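January, 4:30 pm -- Bromar cell

Aiguo ran the teaching shift, two marker cubes, 23 takes kept out of 30. Thịnh logged. Wrist cable still tugs on the left side; need a longer one.

Talked over the packing rota with Bastien. Once the arm takes the night trays, his crew moves to checking and rework. He wants that in writing before they teach it anything else. Fair.
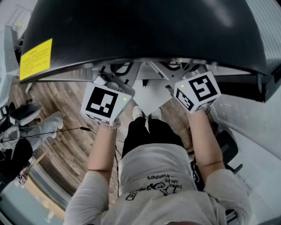 Pay grade for teaching hours is still open -- Janaka to ask Riviere. Cubes on charge, left one first.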